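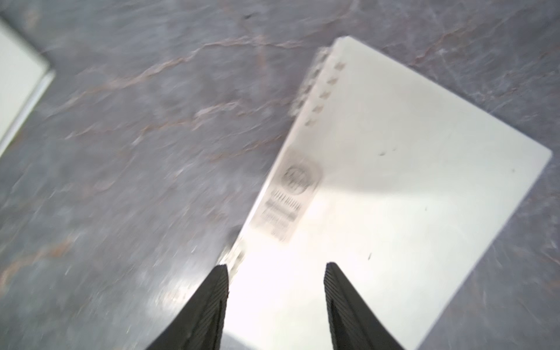 Paying for a full bin that went out half empty made no sense for a shop of her size, Awuor Koech told the Sayce Traders' Association, and she would sooner pay by weight.

News > Association > Press releases
Last updated: 11.20am
December. Issued by Branwen Bevan, press office

SAYCE TRADERS TO SHARE WASTE COLLECTION

The Sayce Traders' Association has signed an agreement with Wirkeck, the waste contractor, under which member businesses in the town centre will share one collection service and be charged by weight. The agreement replaces separate contracts held by individual shops, cafes and salons.

The association has 181 members. Any member may join the service, and those still bound by an existing contract may do so when it ends. There is no joining fee in the first year.

Glass, card, food and general waste will be collected from the yard behind Dondow Arcade before 8am. Each business will receive a monthly statement showing the weight collected under each heading. Bags must carry the member's tag, and untagged bags will be left in the yard.

Elin Hughes, chair of the association, said: "Our smaller members have asked for this for several years. A business with two staff should not be tied to the same terms as a supermarket."

Members producing more than 200 kilograms of waste a week are asked to speak to the association before applying, as a separate rate applies.

Application forms are available from the association's office at 20 Nelovetti Street. Completed forms should be returned there by noon on the last working day of the month.

Press enquiries: Branwen Bevan, at the same address.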